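To: Purkcombe village list
Subject: Re: [purkcombe-list] Keeping damp out of the meeting house
Date: 08/08/2022

Dear all,

Thank you for the long message about the meeting house, and for asking the people who are not from the building trade also. I have lived in three damp houses in two countries, so I have opinions. I put my answers between your lines, I hope this is still the custom here.

> The north wall is the worst. The paint came off in July in
> large flakes, and under it the plaster is soft to the touch
> up to the height of the window sill. We had it painted only
> two years ago, with the good masonry paint from Carnness.

I am afraid the good paint may be part of the trouble. The date stone over the door says 1753, so this is a wall of rubble and lime, and such a wall must breathe. When you close it with a modern paint, the water which comes in from outside or from the ground has no way to leave again. It waits behind the paint and pushes. In my parents' house in Zamudio the same thing happened in the kitchen. My father painted it again each spring, each time with a stronger paint, and each spring the flakes were bigger. In the end a plasterer took everything off to the stone, left it open one whole summer, and put lime plaster and limewash. The kitchen has been well since then, except one corner where the gutter drips.

> One firm has offered to inject the wall with a chemical
> damp course for 995 pounds, including the replastering.
> Another says we need a membrane and a new inside wall.

Please do not sign yet. I do not say these firms are dishonest, but each one is selling one thing, and each one finds that you need this thing. A chemical course goes into a straight line of mortar. In a rubble wall there is no straight line. I would first pay a small fee to somebody who sells nothing, a surveyor who knows old buildings, and ask for a written report.

Before even that, I would go outside with an umbrella when it rains heavily and look. The questions I would take with me are these:

Does the gutter on the north side run over, and where?
Is the ground outside higher than the floor inside?
Is there cement between the stones where there was lime before?
Does the drain by the porch take the water away, or does it only receive it?

About the ground I am nearly sure. When I helped with the benches I had to step down to come in at the side door, and I do not think the builders wanted it so. Soil grows by itself beside a wall, with leaves and gravel and good intentions. If it can be dug back to below floor level, along the whole side, this is a job for spades and costs almost nothing. Leave the trench open, or fill it with clean stones. Please do not pour concrete in it.

> We have been running the two electric heaters in the
> evenings, but the air feels worse, if anything.

Warm air holds more water, and then at night it gives it back to the coldest wall. I would heat less strongly but for longer, and open a window at each end of the room for 12 minutes after every meeting. At the moment forty wet coats dry in that room every winter evening, and all this water must go somewhere. The cupboard where the coats are kept now stands flat against the north wall, so I expect that the back of it is black. Move it away by a hand's width, or better, give it to somebody and use open stands in the porch. I mean the simple kind, such as this one at Okalard, where the air can pass on all sides:
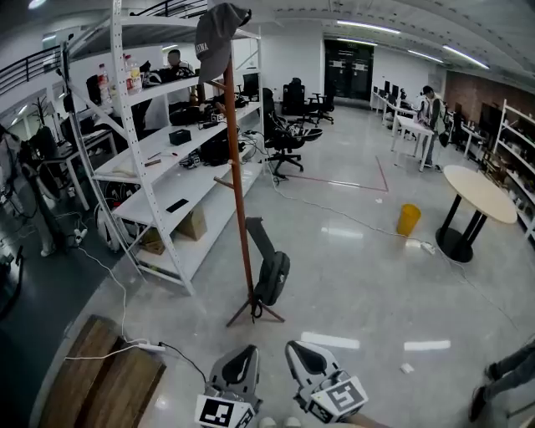
I agree with the open stands, Purkcombe Allotments wrote to me off the list, but the porch roof leaks too, and it would be a pity to move the coats before the slates are mended.

This is a fair point, and I did not know about the slates. Then the order of work should be the slates and the gutter first, then the ground outside, then the paint. The coats can stay in the main room for the moment, on the south side, away from the wall.

> If we strip the paint, how long must we wait before we
> can plaster?

Longer than you will like. The old rule in my region is one month for each inch of wall, and your wall is thick. You do not need to wait until it is completely dry, as lime plaster is forgiving, but give it at least one full summer without paint. It will look ugly. Brush off the white salts when they come, with a dry brush, and carry them outside in a bucket. If you wash the wall, the salts go back inside it and you will meet them again.

One more request. Could the person who has the old accounts look if the cement pointing is mentioned? I would like to know if it was done before or after the damp began. I have also a leaflet about limewash which I can scan, but it is in Spanish, so I would need some evenings to translate it. Tell me if it is wanted.

I can bring two spades and a wheelbarrow with a good tyre.

With kind regards from Mill Lane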